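September
Posted by Lindsay Ruawai

Kimell hand gripper, build notes

Kimell is a hand-held two-finger gripper Mbali Motaung and I are building in the shared workshop at Pillay. Fingers are on their third revision - 14 mm longer than the last set, same linkage. Full travel is 56 mm. The gallery covers grip checks on packaged snacks, which are light, slippery and all shaped differently.

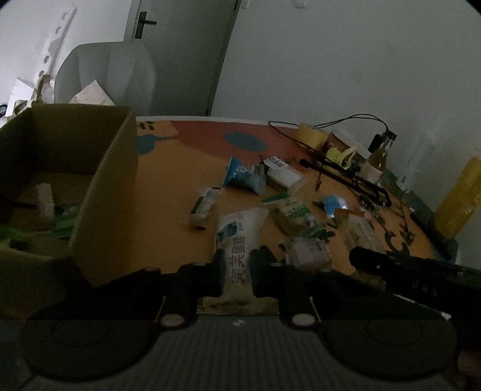
White plastic-wrapped snack held upright between the black fingers. Other packs on the round table, open carton at left.

Soft wrappers need less closing force than the boxed items, so the trigger spring was changed to a lighter one. Target for this revision is 500 open-close cycles without retightening the finger screws. Next job is a stiffer finger root, then a repeat of the same 30 grips. Mbali has the drawings.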